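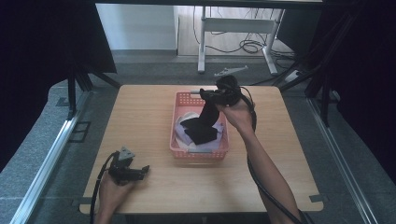
The shift starts with a bag of laundry. It gets tipped out, somebody picks up the two handheld grippers, and for the next few hours the job is to move cloth in and out of a basket as if your fingers had been swapped for a pair of jaws.

I spent a morning at Likport, where a small team is collecting examples for a learning system they call Clikby. The person who runs the collection asked me to leave names out of it, so I will, but I can report that I have rarely met anyone so cheerful about dishcloths.

"People think the exciting part is when the machine does it alone," she told me. "I love that part too! But this is where it all comes from. Every single thing it knows about picking up a cloth, it knows because one of us picked up a cloth."

They have 2458 recorded examples so far, and 1056 of those are fabric. The rest are cups, boxes, lids and a long run with wooden spoons that she describes as "our summer holiday". Fabric was meant to be a short chapter. It has taken over the place.

"A cup is a cup. You pick it up and it's the same cup. A cloth is a different object every time you let go of it — it folds, it twists, it hangs on to whatever is underneath. I can lift the same black cloth twenty times and get twenty shapes. For us that's wonderful, that's exactly what we want in the data."

She let me try. The grippers are heavier than they look and your wrists notice within minutes. What I hadn't expected was how quickly I stopped thinking about my hands and started thinking about edges: where the cloth was thickest, which bit would come up without bringing its neighbour along. My first attempt brought the neighbour along. I asked whether that one would be thrown away.

"No, no, we keep it, if you sort it out afterwards," she said. "You drop the extra one, you go again, and now there's an example of how to recover. I used to bin anything untidy. We had 247 of those from the early weeks, all perfectly good, and I could cry when I think how close we came to deleting them."

What does get binned? Rushing, mostly. If a movement is so quick that the cloth flicks about, the session is marked and looked at again. So is anything where the person dithers for ages over the basket. She wants people to work at the pace they would use at home with the radio on, and there is in fact a radio.

The software that lines up the recordings comes from Sirnetti, and the labelling is done by two people at MacKinnon who write a short line for each example, such as "take the dark cloth out of the pink basket". The lines used to be much longer. "Lovely sentences," she said, "but no one talks like that when they want their washing moved."

I wondered if she ever got bored. She has been interested in this sort of thing for a long time; in 1994, as a schoolgirl, she built a crane out of a desk lamp and got it to lift a sock, once, before the lamp gave up.

"So I'm still on socks, really. Bored, though? Sometimes in the afternoon. Then somebody tries holding it from the corner, or gives it a little shake first, and we all come over to look. My mother shakes everything before she folds it. I never noticed until I'd been doing this job for a month."

The next batch is planned for February and will be towels, wet ones included, which means trays under everything and a good deal of mopping. She is looking forward to it enormously. After that they want to bring in people who have never held the grippers before, of all ages, and left-handers in particular, who are badly short in the collection at the moment.

I am left-handed, as it happens, and when I mentioned this she had the basket refilled before I'd found my coat. I stayed another hour. By the end I could lift the top cloth and leave the bottom one where it was, most of the time, and I was told that three of my attempts were "really very nice".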